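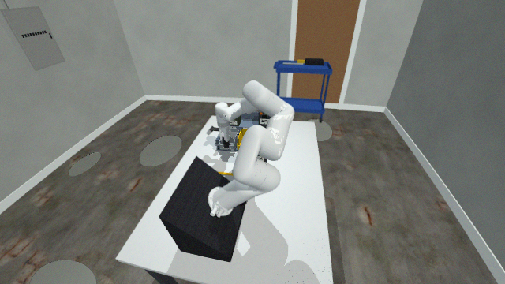
Last updated: Sep 12, 2025

Workshop tips: keeping the books and the bench in order when outside money comes in

Small workshops that take on an investor for the first time usually find the paperwork harder than the work. These tips come from people who run shops of two to 20 staff. They are general. Ask your accountant before you sign anything.

Start an asset register before the first meeting

List every machine, power tool and fixed bench. Put down what you paid, the year you bought it and whether any finance is still owing. A spreadsheet is fine. Anything under $300 can go in one line as "small tools", which saves a lot of arguing over clamps.

Number the machines with a paint marker or a stamped tag. Stickers come off with cutting fluid. Write the same number in the register and on the service card.

Keep the investor's money in its own account

Open a second account the day the agreement is signed. Pay for the agreed equipment out of that account and nothing else. Zainab Ekpo runs a joinery shop and used hers for a single timber order in the first June. Sorting that out cost her $3336 in bookkeeping fees.

Photograph receipts the day you get them. Thermal paper fades in a warm ute or on a windowsill, and a blank slip is no use at tax time.

Set aside one afternoon for the monthly report

Most investors in a small shop want a page, not a binder. Ours has:

Jobs finished and invoiced
Money owed to us past 30 days
Machine downtime in hours
Anything bought over $300

Nnamdi Bako fills his in on the last working day of the month with the compressor off and the roller door down. He keeps the blank form on a clipboard by the phone and pencils in downtime as it happens.

Tidy before a site visit, but don't stage it

Sweep, empty the dust bags and clear the walkways. Coil the air hoses. Leave current jobs on the benches with their job cards. An investor who has seen a few shops will want to see work under way.

Have safety glasses and earmuffs ready for visitors, at least 4 sets. Wash the glasses in warm water with a drop of dish soap and dry them with a soft cloth. Paper towel scratches the lenses.

Buying machines with the new money

Get two written quotes and ask each dealer for the delivered price, including the forklift. Measure the doorway first. Check the power supply as well; an electrician's visit after the machine has arrived always seems to cost more.

Second-hand is worth a look for anything cast iron. Light surface rust comes off with a grey abrasive pad and mineral turps. Wipe dry, then put on paste wax and buff it after ten minutes. Do not use a silicone spray anywhere near timber that will be finished.

Store the manuals

Put all manuals, warranty cards and the signed agreement in a lidded metal box off the floor, with copies at home. Magnus Haldane lost his to a burst pipe and had to ask his investor for a copy of their own contract.

When the agreement ends

Read the buy-back clause at least a year ahead. Check the asset register against the floor, cross out what has been sold or scrapped, and initial each line.

See also: Sharpening plane irons; Labelling fuse boxes; Storing glue over winter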